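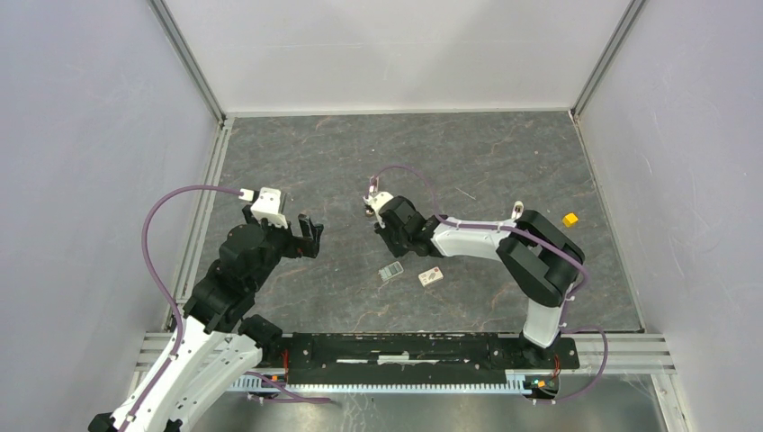 Left arm over the dark veined worktop, pale panels on three sides.

Notebook, September, Sunday, late afternoon

Finally got the staffing sheets from all the clinics into one table and I'm so pleased with it that I'm writing this up before dinner. The question Delia set us was simple enough: how long does a vacant nursing post stay vacant, and does it depend on who does the hiring? Honcombe hires for itself. Cillier and Onu send everything through the shared office. Same job title, same pay band, two very different routes.

Started with the Honcombe sheet, as it was the cleanest. They log the day a post opens, the day the ad goes out and the day someone signs. Lovely! Cillier only logs the ad and the signature, so the wait before the ad is invisible. Silviu Pîrvu had warned me that was where the trouble would be, and he went through the old approval emails to rebuild the missing dates by hand. It took him most of Friday evening. The column is called open_rebuilt, please don't overwrite it.

First pass on time from ad to signature: hardly any difference between the two routes. I was a bit let down. Then I put Silviu's dates in and the picture changed completely - the median Honcombe post gets advertised 7 days after it opens, and the shared office takes 50. Once the ad is out, everyone moves at the same pace. So the slow part is the sign-off, before any applicant has seen a thing. I ran it again with the night posts taken out and it held up.

Things to be careful with:
Onu re-advertises under a new post number when the first round fails, so one long vacancy looks like two short ones. I've joined the ones I could match on ward and grade. There are 5 I couldn't place and they're parked in their own tab.
Bank shifts are mixed in with permanent posts in the older Cillier rows. Filtered on contract type, but the blanks need a human eye.
The full table is just over 1000 rows and the spreadsheet has started to crawl. Moved the working copy into Cironora, much happier there. Export is still plain CSV so anybody can open it.

Delia Bucur came by while the charts were running and asked the best question of the day: do the wards with long gaps stop asking? If a manager expects to wait weeks for approval, she may just cover with overtime and never file the request. We'd never see those in this data at all. I love this and want to chase it. The overtime returns should show it, if payroll will split them by ward.

Next:
Ask payroll for overtime by ward, same months as the vacancy table.
Silviu to check ten of my Onu joins blind.
Redraw the waiting-time chart with the two stages stacked, one color each.
Find out who signs at the shared office, and in what order. Delia thinks there are two finance checks and that the second one repeats the first.

Left the script running on the night-post split, output goes in the usual folder.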